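Setting up the Stimgate hand grippers for a bathroom session

I've had the Stimgate pair for a while now (mine came through Wunix for $229) and the bathroom is still my favorite place to record with them!

1. Charge both grippers, then switch on and wait for the green lights.
2. Wipe the marker cubes with a dry cloth. Smudges drive the tracking nuts.
3. Run your cables out behind you, well clear of your feet and the tub.
4. Put one small, light thing on the rim and open the jaws before you reach.
5. Go slow, close gently, set it down, repeat. I do 13 takes and then stretch my wrists.
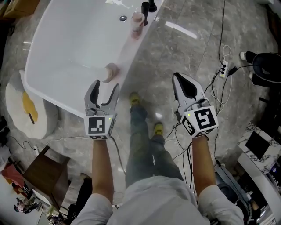
Tenance, 22 Mar 2026

I like coming in at the rim with the left jaw just a bit open and the right one tipped out of the way. If yours feels stiff, loosen the finger screw a quarter turn and try again.

Érica Vieira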